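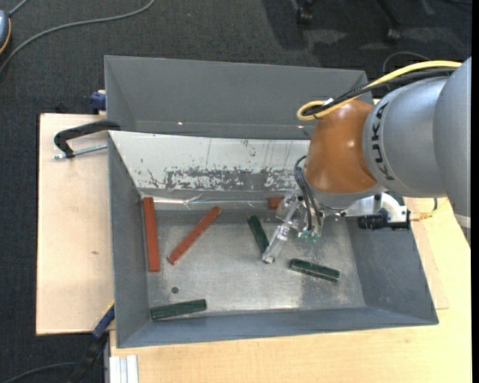

Skuncombe Play Blocks Workshop
Minutes of the packing and materials meeting, May 23, 2018

Present: packing, paint, stores and purchasing. The office sent apologies.

1. Minutes of the last meeting
They were read and accepted with one correction. The delivery from Griria was 987 pieces, and the minutes had a wrong number.

2. Metal bins
Stores reported that the floors of the gray bins are now much scuffed. Paint asked if the bare metal can leave marks on the blocks. Packing has seen gray marks on some red blocks, but it is not sure that they come from the bins. It was discussed for a long time whether to put felt inside. Purchasing has a price from Batista for 18 felt mats. Packing would prefer thin rubber, as felt collects dust.
Decision: to try one mat of each kind until the next meeting. No order is made now.

3. Colors
The red and the dark green will continue. Paint said that the last green came out darker than the sample card, and two customers have written about it. One of them likes it better. Paint will make a new card from the present green and give one copy to packing.
It was asked again if a yellow block can be added. This was left for the autumn.

4. Trorker order
Trorker asks for 3,000 blocks, half red and half green, in cartons with one color only. Stores has around 600 cartons of the right size, and this is enough. Packing asked that the two colors are kept in different bins from the paint room on, because sorting them at the table takes too much time. Paint agreed, but needs more shelf space near the door.
Decision: the old shelf from the stores goes to the paint room. Stores will move it.

5. Work tables
The light wooden tops were oiled in May. The one by the window is still a little sticky, and no cartons should stand on it at present.

6. Other matters
The label printer makes a pale line on the left side again. Purchasing will ask for the price of a new roller.
The key to the carton room must be hung back on its hook after use.

The date of the next meeting will be put on the board.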